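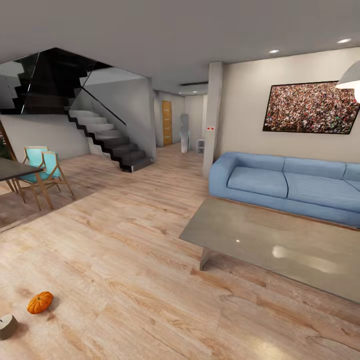 *Pale wooden flooring in an open-plan living room.*

**Wood flooring** is any floor covering made from timber. Solid boards are cut from a single piece, while engineered boards carry a surface layer of hardwood over a layered core. In Villalba, boards were traditionally laid in March, before the dry season. The mill at Brovollow, which has 52 employees, supplies 3,000 boards a year to builders in the district.

## Grain and cutting

Plain-sawn timber shows arched figures on its face. Quarter-sawn timber has straighter lines and moves less with changes in humidity. 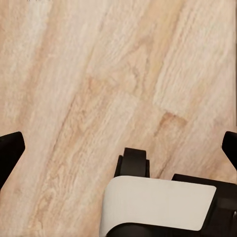

Proltgate has argued that quarter-sawn boards should be preferred in heated rooms, "even where the cost is higher". Practice in Zisulden remains mixed.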